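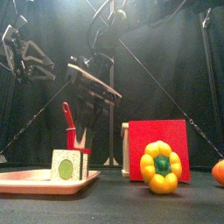 ## 4. Getting your Miden bread machine ready for its first loaf

Okay, you've got it out of the box and read the boring safety pages (please do read them, I'll wait). I've owned two Midens now and wrote this section for our baking club's copy of the guide, so it's looser than the booklet that came with yours.

### 4.1 Find it a spot

1. Pick a flat counter with a hand's width of free space on every side. The lid opens backward, so check the cupboards above too!
2. Plug it straight into the wall. I used an extension cord for a whole June and kept losing the clock.
3. Wipe the pan and paddle with warm soapy water and dry them well. Don't put either one in the dishwasher.

> **Caution:** The pan locks with a quarter turn to the right. If it lifts out when you tug the handle, it isn't locked, and the kneading will walk it loose.

### 4.2 The empty run

4. Put the pan in with nothing in it, close the lid, and choose program 12 (Bake Only).
5. Set it for ten minutes and press Start. Open a window first. Mine smelled like a new car for half of that, and then it was fine.
6. Unplug it and let it cool with the lid up. Give the pan one more rinse before any food goes in.

### 4.3 Your first loaf

I always tell people to start with the plain white loaf, even if they bought the thing for rye. You want to learn how it sounds when it's happy.

7. Fit the paddle on the shaft, flat side down.
8. Pour in 332 grams of lukewarm water, then a spoonful of oil.
9. Add 614 grams of bread flour so it covers the water completely. Salt goes in one corner and sugar in another.
10. Make a little dent in the top and drop the yeast in there, keeping it dry (this matters most if you're using the delay timer).
11. Choose program 1, large loaf, medium crust. Press Start.
12. Ten minutes in, lift the lid and look. You're after a smooth ball that cleans the sides. If it's crumbly, add water a teaspoon at a time. If it's a puddle, same thing with flour.

> **Note:** Italo Bortolotti swaps 257 grams of the flour for whole wheat and adds two extra spoons of water. It comes out shorter but it's lovely toasted.

13. When it beeps, put on oven mitts, turn the pan left and lift. Shake the loaf onto a rack and check whether the paddle came out with it. Mine's usually stuck in the bottom, so I hook it out with a chopstick.

Leave the loaf alone for an hour before slicing. I know, I know. If the middle is gummy even after that, go to section 7 and start with the yeast.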